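Trinh Doãn
Wednesday, and I've been reading the decluttering guide from Drisano that everyone keeps sending me. 181 pages. I could have cleared a cupboard in the time it took to get through the foreword.

The big idea is the "white table". You take everything off one table, put back two things that don't belong together, and decide what each one is for. The book swears this works on any house. I have doubts, but fine, I'm game.

So: one plate, one soft toy.

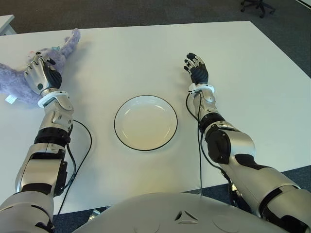
Plate with the black rim, purple fluffy thing behind it. Decide, says the book.

The plate is easy. You eat off it. It's white with a thin black line round the edge and it goes with any other plate you own. The book gives it a page and a half, under "Honest Objects". I don't know what a dishonest plate would look like.

The toy is where it gets slippery. Chapter 4 says a soft toy "holds a feeling in place" and you should thank it before it goes in the bag. I have met a lot of soft toys. What they hold in place is dust.

Then there's the Vesard method, which is in the appendix and costs extra if you want the printed cards. You give each object a score up to 35. Under 16, it goes. I asked two people to score the same rabbit and got wildly different totals, so I'm not sure what we're measuring apart from who likes rabbits. 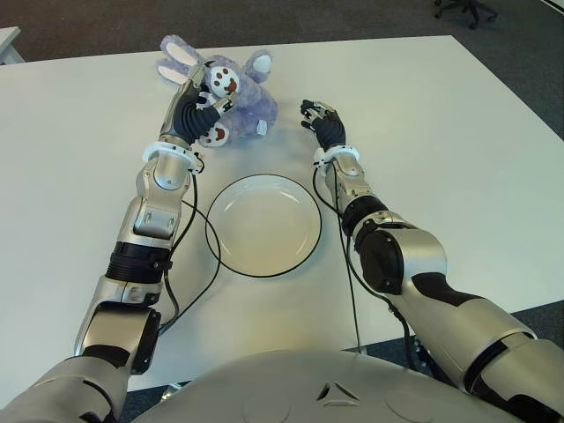
Valeriano Casado: You're being unfair to the cards. I did the whole of my mum's spare room with them in October and we only argued once. The score is rubbish, I'll give you that, but it makes you pick the thing up and look at it.

All right, that's a fair point about picking things up. I'd still say you can do that without buying cards.

And my main gripe stands. The book treats "keep" and "use" as the same word. Nobody uses a lavender rabbit with long ears. You keep it or you don't. A plate you use, and if you stop using it you've got a spare plate, and spare plates are handy when people come round.

Also the storage advice is odd. Toys are meant to go in a lidded box, out of sight, for one season, and if you don't miss them, off they go.

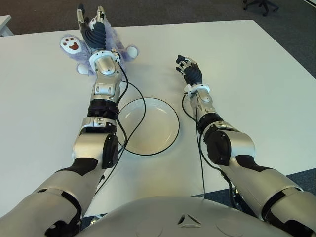
But out of sight is exactly where you don't miss things. I don't miss my winter coat in July either. Put the toy on a shelf for a season, where you have to walk past it, and see if you're still pleased with it. Paw print on the one pad and all.

Verdict so far: plate back in the kitchen, rabbit staying, book going to my sister. I'll try the chapter on cables next and I'm not hopeful.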